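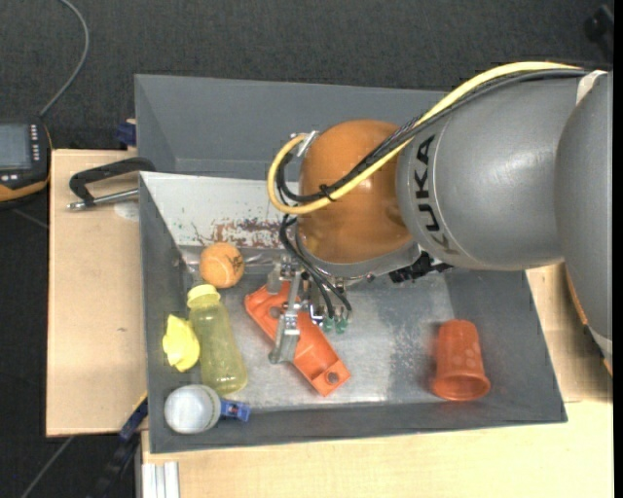 What counts as a part in this collection?
Anything that was moulded or pressed as a single piece and still is one. If it came apart in your hand it is two parts, and you will need two labels.

Atstead Parts Bin: read this before using the files

Contents

The collection covers odd parts kept in grey bins: troughs, brackets, caps, covers, and a class called "other", which grew faster than anyone wished. There are 1,944 entries. Of these, 601 are plastic, and the rest are metal or a mixture. The version you are reading is dated 5 October 2026.

parts.csv – one row per part
bins.csv – one row per bin, with wall colour and wear
notes.txt – remarks that would not fit in a column, and a few that should not have been made

Fields

part_id: a number. Gaps are parts withdrawn after somebody found the lid they belonged to.
shape: what it looks like to a person with no drawing in front of them.
colour: one everyday word or two joined by a hyphen. Orange-red is allowed. "Sunset" was allowed until March.
holes: through, blind or unsure. Unsure is a perfectly good answer and is used a great deal.
bin_id: where the part was last put, as opposed to where it lives.
wear: 1 to 5, with 5 meaning the thing has had a hard life.

How the labels were made

Each part was named twice, by two people working apart. They disagreed on 563 entries, mostly over whether a long piece with raised sides is a trough, a channel or a tray. We settled on trough. The channel party has not forgiven us, and its objections are kept in notes.txt under Driseck, the name of the shelf where the argument began.

Bins

Wear on a bin is scored separately from wear on its contents. Scuffs on the floor count, and so do marks on an inner panel. Dust does not count, as it would have put every bin at 5. A compartment with nothing in it still gets a row, with the part fields left blank. Please do not fill these in to be helpful.

Known faults

Metal parts in shape class Niskanen are listed under two spellings.
Small caps are under-represented. They roll.
Colour was judged under workshop lights, so brown and orange trade places now and then.

Changes

Corrections go in as a new row with the old part_id and a short reason. "Obviously wrong" is too short. The Brellora supplement uses the same fields but numbers its bins from zero, so add one before joining the two tables.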